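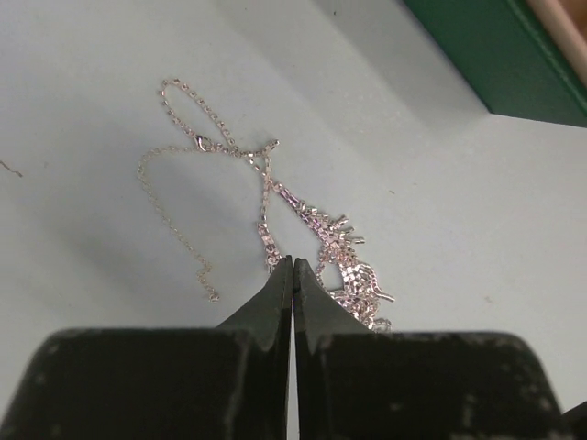
1/ The Kilent Recipe Library has finished its review of the summer pudding section. The revised pages replace those issued in February, and readers who printed the earlier set are asked to check their copies against the notes in this thread.

2/ The review covered 83 recipes for set, chilled and steamed puddings. Of these, 56 have been changed in some way. Most of the changes are small: a clearer tin size, a corrected oven setting, or a missing line put back in.

3/ The library received 2,225 comments from readers while the review was open. All were read. The most common request was for weights to be given in grams throughout, with spoon measures kept for amounts under 15 g. The revised pages follow that rule.

4/ Summer pudding (page 4 of the section). The earlier recipe asked for fresh white bread. It now asks for white bread one day old, crusts removed. Fresh bread tended to turn pasty at the base of the basin.

5/ The fruit for the same pudding is unchanged: raspberries, redcurrants and a smaller share of blackcurrants. Strawberries may be added, but should be stirred in after the pan has left the heat. They lose their shape if cooked with the currants.

6/ Several readers asked whether frozen fruit may be used. It may. Thaw it in a bowl, keep all the juice, and reduce the added water from three tablespoons to one.

7/ Pressing the pudding. The February page said "a heavy weight". The new wording is: a saucer that fits just inside the rim of the basin, with two full 400 g tins on top, left in the refrigerator overnight. Stand the basin in a shallow dish to catch the juice.

8/ Gelatine. Leaf and powdered gelatine are now listed separately in every recipe that uses them. Leaves vary in strength from one maker to another, so the packet's own guide to how much liquid it will set should be followed where it differs from our page.

9/ Lemon milk jelly. An error in the method has been put right. The lemon juice must go in last, once the milk and gelatine have cooled to room temperature. The earlier page had it going into the warm milk, and a good many readers wrote to report curdling. The library apologises for the mistake.

10/ Fresh pineapple and fresh kiwi fruit will stop a gelatine jelly from setting. Tinned pineapple is suitable. A line to this effect now appears at the head of the jelly pages; it was formerly in the notes at the back, where few readers found it.

11/ Rice pudding, chilled. The quantity of milk has gone up from 900 ml to 1 litre. The pudding thickens a good deal as it cools, and the old amount gave a very stiff result the next day.

12/ Cooked rice should be cooled quickly and put in the refrigerator within the hour. Please do not leave the dish out on the side to cool overnight, as an older edition of the recipe advised.
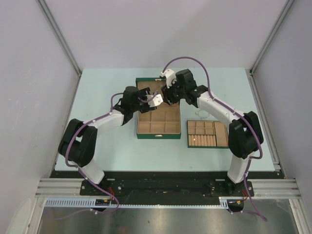 Two robot arms above an open cardboard box with green edges.

13/ Steamed sponge with gooseberries. The cooking time is now one hour and forty-five minutes for a 1.2 litre basin. The water should be kept at a steady simmer and topped up from the kettle, never from the cold tap.

14/ The foil and baking paper lid must have a pleat across the middle — the sponge rises well above the rim. A drawing of the pleat and the string handle has been added beside the method.

15/ Basin sizes. The section uses three: 600 ml, 1.2 litre and 1.8 litre. Readers who are unsure of the size of an old basin can fill it to the brim with water from a measuring jug. Steaming times are given for each size where a recipe may be scaled.

16/ Custard. The pouring custard recipe has been split in two, one made with egg yolks and one with cornflour. They were printed as a single recipe with choices in brackets, and the comments showed that this was hard to follow at the stove.

17/ For the egg custard, the pan should be taken off the heat as soon as the custard coats the back of a spoon. If it begins to look grainy, pour it straight into a cold bowl and whisk hard. It can often be saved at this stage.

18/ Sugar. Some readers felt that the fools and creams were too sweet. After further testing, the sugar has been lowered in the rhubarb fool, the apricot cream and the blackberry mousse. The gooseberry fool stays as it was.

19/ Recipes removed. The coffee blancmange and the tinned peach flan have been taken out. Neither gave a dependable result in testing. They remain on file and may return when the method has been worked on further.

20/ Allergies. Each page now lists milk, eggs, wheat and nuts in a line under the title. Readers cooking for someone with an allergy should still check every packet they use, including gelatine, custard powder and sponge fingers.

21/ Printed copies. The first printing of the revised section is 3,212 copies, to be held at the Kilent reading room and at the Sekton branch. One copy per household, please. The same pages may be read online without charge.

22/ The Sekton branch will take back February copies for paper recycling. Copies with handwritten notes are best kept at home. The library is not able to return them once they have been handed in.

23/ Comments on the revised pages are open from Tue 26 June. Please give the page number, the size of dish used and whether the oven was fan or conventional. Reports without these details are difficult to test.

24/ The next section to be reviewed is pickles and chutneys. Readers who have had trouble with the green tomato chutney on page 31 need not write again, as the vinegar quantity is already being looked at.

Contact the library | Accessibility | © Kilent Recipe Library. All rights reserved. | Back to top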